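Rinsing, Drying and Storing River Gear at Home

The river part is easy. You float, you get sunburned on the tops of your feet, you eat a warm sandwich. Then you carry it all back into the house, and the house smells like a pond until May.

Below is what we do at our place on the Fuvireck, after years of doing other things first.

Masks and snorkels

Rinse in cool tap water the same night. Not the next morning, when the silt has set up in the strap buckles. A drop of dish soap inside the lens, thumb it around, rinse again. Toothpaste is for brand-new masks only, and only if the maker's leaflet allows it. Pull the snorkel off its clip and stand it upright in a dish rack. If the mouthpiece has been chewed through, buy a mouthpiece. They cost very little and your old one is disgusting. 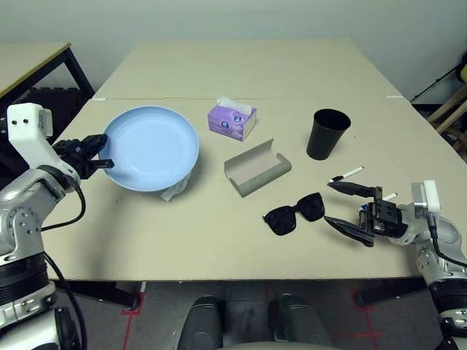
Kayak hatches leak, all of them, whatever the ad said. Sponge the inside before you sponge the outside, then leave the covers off for 72 hours with the boat tipped on its side in the shade. The little parts (drain plugs, wing nuts, the O-ring you swore you'd remember) go on a plate, and I mean one with a rim, like the light blue one here, or they'll be under the fridge by supper. Wipe O-rings with silicone grease and put them back the same day. My Altard is 2,408 days old by the receipt taped inside the hatch, and it still has its first set.

Life jackets

Hang them on a fat plastic hanger, never a wire one, and never over a heater. Squeeze the foam once a season. If it stays squashed, the jacket is a vest. For the smell, a long soak in the bathtub with mild soap does more than any spray. Yes, the ring around the tub is from the jacket. Scrub it before anyone else comes home.
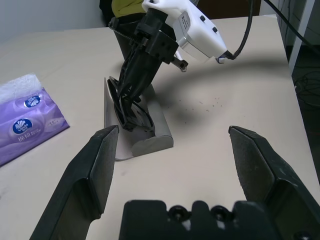 Check the stitching at the shoulders while you're in there, and run each zipper up and down with a bit of candle wax if it drags. A cracked buckle can't be glued. I have glued several.

Dry bags

Turn them inside out, which takes longer than it should, and prop them open over a bottle. Fold lines crack first, so roll them loosely for winter and change where the fold falls. I keep 2 in the hall closet with nothing in them and they're still the first thing to fall on my head.

Tow ropes and dive flags

Ropes go in a mesh bag, cold wash, no softener. Flags fade. When yours has gone from red to salmon, replace it, and use the old one to line a drawer.

Comments 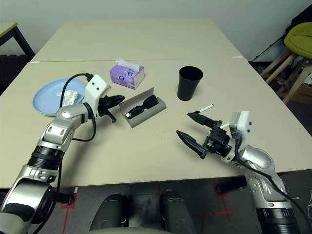

Aranda paddler: We did the bathtub soak and the jackets took four days to dry, dripping on the tile the whole time. Is there a quicker way that doesn't involve the dryer?

Roll each one in an old towel and kneel on it, then hang it by a fan. Four days sounds right for a bathroom with no window. Ours has one and it's painted shut.
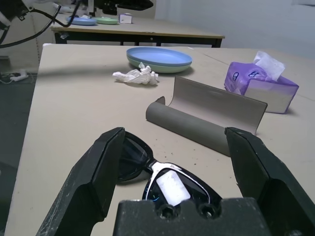 Nultska Landing regular: Candle wax picked up grit on my zippers and made them worse. I brush them with an old toothbrush first now and then wax, and they've been fine all season.

Fair enough, brush first. I've changed my own routine and will get to the paragraph eventually.

Last updated 7 Feb 2023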